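Spent most of February on the handover planner for the two-arm cell. Writing it up in pieces because a few people asked how the sync side works. Thread.

1/ The task is passing a small hanging object from one arm to the other. Keys, mostly. They're a nuisance because the part you grip is tiny and everything under it swings.

2/ Old setup: each arm ran its own trajectory, and a supervisor script in Cui told them when to go. Cui is our in-house task layer. It was written for one arm at a time and you could tell.

3/ The supervisor only knew "arm A arrived" and "arm B arrived". Arrived meant the joint error was under a threshold. It said nothing about where the tips were relative to each other, and that's the only number that matters in a handover.

4/ New setup: one planner, both arms, 12 joints in a single state vector for the last stretch of the approach. Far from the meeting point they still plan separately. It's cheaper and there's nothing to coordinate out there.

5/ The switch from separate to joint planning happens at a fixed tip-to-tip distance. I tried making it adaptive. It chattered back and forth across the boundary and I took it out again.

6/ Clocks. The two arm controllers had their own, and the logs disagreed by up to 34 ms. At approach speed that's enough to put a fingertip in the wrong spot. Both now stamp off the host and the controller drivers reject anything stale.

7/ Perception is the wrist cameras only for the close work. The overhead view is fine for finding the object on the cloth, but once the grippers close in they block most of it.

8/ The patterned cloth and wallpaper stay in. The old segmentation model picked up fern fronds as objects about as happily as it picked up objects. Retrained with the printed backgrounds in the mix and that mostly went away.

9/ The meeting point in the middle of the cell, and the keys from one of the wrist cameras:

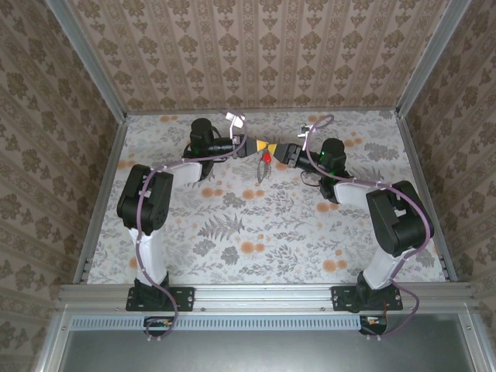
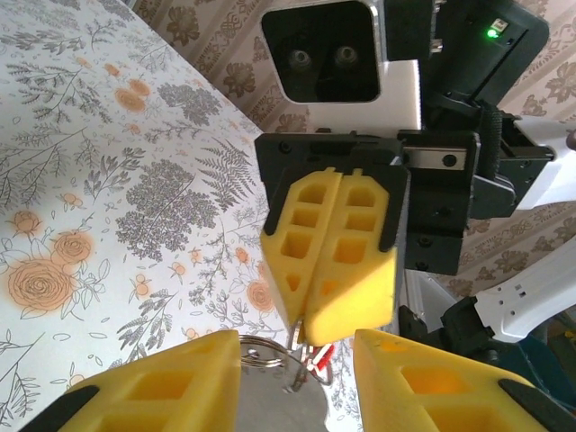
Yellow fingertips nearly touching in the first one, keys hanging from the closed fingers in the second.

10/ Grasp target for the receiving arm is the ring. Aim for a key blade and you're chasing something that moves every time the other arm does.

11/ So there's a settle step. The giving arm stops, the tracker watches the ring, and the receiver isn't released until the motion estimate drops under a limit. Timeout is 600 ms. After that it backs off and tries a slower approach.

12/ Release logic was the real time sink. The giver can't open until the receiver has a grip, and the gripper current spikes on contact whether or not anything is between the fingers. Current alone is useless for thin parts.

13/ What I use now is current plus finger position plus a small tug. The receiver pulls back a touch and the giver checks for load. If both agree, open. If they don't, both hold and the receiver retries.

14/ Ran 155 attempts on the new planner before changing anything else. Most of the failures were the receiver closing beside the ring instead of on it. That's a perception problem, so the planner gets a pass for now.

15/ Replan time was 490 ms when I first had it working, far too slow to correct mid-approach. Nearly all of that was collision checking against the walls and rails. Caching the static geometry helped more than anything clever I did in the solver.

16/ Cables still aren't modelled. There's a keep-out volume over each wrist and it's generous — it costs us some reachable poses near the back wall. Happy to live with that.

17/ The Padgate branch has all of this. Please don't merge it into the Branmont release yet, the config format changed and the single-arm demos won't load.

18/ Next up is a better ring detector, then the same handover with the arms swapped. The tug thresholds are tuned per arm at the moment and I'd like them not to be.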